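Dishwashing club, week nine

Posted Dec 12, 2025

The robotics club at Timcombe has one arm, a name for it (Piller), and since October one task, which is to clean a dish. We picked dishes over block stacking by a vote of the members. I voted for blocks.

The table setup is simple. There is a red tray, a dish to clean, and a black tray for the sponge. Heriberto Usuga wrote the list of starting positions and we work through it in order, 100 demonstrations per position. One person drives the arm, one resets the table, and one keeps the log. We switch after 30 runs, which is when the driver's hands start to get tired.

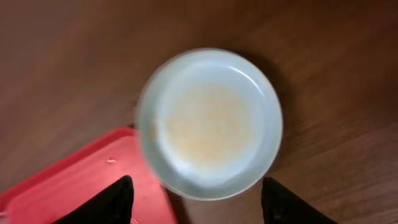 Piller over a dish with the orange stain still in it.

The stain was harder to settle on than I expected. Ketchup dried too fast and plain colored water came off with almost no pressure, so the runs looked good and taught us very little. What we use now is a thin paste that one of the Kramer twins mixes at home. It leaves a patch that needs a few real passes to get out.

As of this week the log has 337 runs in it. More than 100 of those are marked bad, mostly for a poor grip on the sponge. The driver comes in at a slant, catches one end, and the sponge turns in the fingers on the way up.

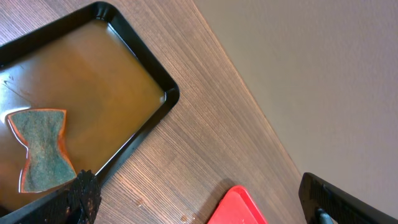
We tried two fixes. The first was to go for the narrow part of the sponge every time, straight down, and wait a second before lifting. The second was to change the liquid in the tray more often. I think the first one matters more, but we did both in the same session, so the log can't tell us.

Next up is training on the new runs and then the demo against Dostum, the club from across town. Their arm folds towels. Bring your own laptop charger, the room only has two.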